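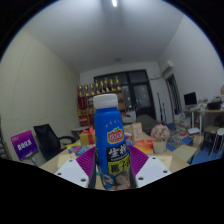 手持夹爪用紫红色细纹指垫夹住蓝色饮料瓶靠近底部的位置。

四种指垫同台比试，细纹款拿下瓶子项目第一

2020年1月22日 本站消息

Zerneo的手持夹爪指垫对比测试收工了，总共记下1716次抓取，比当初定的1000次多出一大截！多出来的那部分，大半是大家试到兴头上停不下来：换一副指垫，再来一轮，换个角度，又来一轮。

参加比试的指垫有4种：Jilex送来的细纹款和菱形纹款，Menon送来的光面软胶款，还有Zerneo自己压制的发泡款。四种指垫装在同样的白色手指上，拧几颗螺丝就能换下来，手柄、夹持行程和相机都保持不变。负责机械部分的Sang-wook Jeon为此重新改过一版安装座，把原先粘死的结构换成了螺丝固定。他说改之前换一副指垫要刮胶、等胶干，一个下午做不了几组，现在换完就能接着夹，“早该这么改了”。

测试的地点就在会议室那张浅色木桌上。桌上的东西一件没收，礼盒、书本、花盆、纸张都照原样摆着，操作的人要从杂物中间把夹爪伸进去。这个主意是Ye-ji Choo提的，她管数据这一块，一直嫌以前在空白台面上做出来的结果太好看，拿到真正的桌子上就对不上了。

规则定得很简单。每轮从20件日常物品里抽一件，操作者握着夹爪靠近、合拢、提起、平移，再放回桌面。中途滑脱算失败，放下时碰倒旁边的东西也算失败，夹住了但物品在指间转了方向的，单独记一类。最后这一类在以前的记录里是算成功的，这次拎出来以后，各款指垫的差别一下子就拉开了。

瓶子是大家最较劲的项目。窄长的塑料瓶重心偏高，夹得低了，上半截容易晃；夹得高了，遇到收肩的地方，指垫又只能贴住一小块。Jilex的细纹款在这里表现得特别稳，贴着瓶身下部合拢，提起来以后瓶子基本不转，放回去的时候也站得住。光面软胶款刚上手时的感觉其实更好，贴得紧、声音小，有两位操作者赛前还押它赢，可一到平移那一步，瓶身就开始慢慢往一边歪。
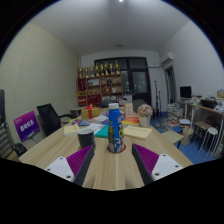

带杯垫的玩法是临时加进来的。原来的规则只要求放回桌面，后来有人提议必须放回红色圆环杯垫里面，难度立刻上去了，气氛也跟着热闹起来。瓶底只要压到圆环边上就得重放，重放三次还不进就换人。细纹款在这一项里还是排在前面，不过菱形纹款追得很紧，两家的差距比平放项目小得多。Sang-wook Jeon看完记录以后猜测，菱形纹在瓶子微微倾斜时能多给一点余地，操作者可以边松边修正。他打算下一批样品里把纹路的间距改密一些，再和细纹款比一次。

薄的东西就是另一番景象了。纸张和卡片这一类，几款带纹路的指垫都不太讨好，指尖很难探到边缘底下，发泡款倒是靠着软，压下去再一收，常常能把边角带起来。平时在瓶子项目里垫底的发泡款，到了纸张项目居然排到了最前面，几位一直嫌它不耐用的同事也跟着鼓了掌。硬皮笔记本介于两者之间，从书脊一侧夹，哪款都行；从封面一侧夹，哪款都费劲，这条已经写进操作建议里了。

杯子项目也有意思。夹杯身还是夹把手，规则没有限定，于是每个人的习惯都暴露出来了。有人从头到尾只夹杯身，有人偏爱把手，觉得这样更接近平时端杯子的动作。两种夹法的记录分开统计，夹杯身的成绩更整齐，夹把手的好起来非常好，失手的时候也更突然。Ye-ji Choo对这组数据格外感兴趣，准备把两种夹法各抽一批出来，分别拿去训练，看看模型会不会也学出自己的“习惯”。

相机方面，这一次用的是Brillon的广角镜头，装在夹爪上方，视野里既能看到两根手指，也能看到大半个房间。选它之前，组里争过一阵子：视野越大，画面边缘弯得越厉害，桌子的直边都成了弧线，担心后面处理起来麻烦。几轮试下来，争论就少多了。手往瓶子跟前一伸，近处的东西占去很大一块画面，靠着远处的柜子、门窗和墙面，软件照样能算出夹爪在往哪边移动。换成窄一点的镜头，同样的动作做到合拢那一步，定位就容易丢。

当然也有不顺的地方。广角镜头会把天花板上的灯一起收进来，曝光偶尔会跟着跳一下，指垫的颜色在前后几段里深浅不一。Ye-ji Choo的处理办法是固定曝光，再重做受影响的那几组。指垫上积灰也要留心，夹过几轮纸制品之后，细纹里会夹进细小的纸屑，拿软毛刷顺着纹路扫一遍就好，横着扫反而越塞越紧。这个小窍门是操作者们自己摸出来的，现在每个工具盒里都放了一把刷子。

按项目看，综合成绩最好的是细纹款，它会成为Zerneo手持夹爪接下来的标准配置；发泡款保留下来，专门对付薄片类物品；菱形纹款等新样品到了再定。Menon那边也很爽快，看过记录以后表示愿意把光面软胶调硬一档，重新寄一批过来。大家都挺期待，毕竟它的手感确实招人喜欢，合拢时那种轻轻贴上去的感觉，用过的人都记得。

全部记录正在整理，失败的片段会和成功的一起保留，并且按滑脱、碰倒、转向三类做好标注。Sang-wook Jeon还想把新版安装座的图纸一并放出来，让手头有同类夹爪的团队可以直接照着改。下一轮对比的场地还是这张桌子，物品清单会加进软包装和带提手的袋子，想拿自家指垫来参加的团队，可以直接和Zerneo联系，样品请按新版安装座的孔位打孔，左右各备一片。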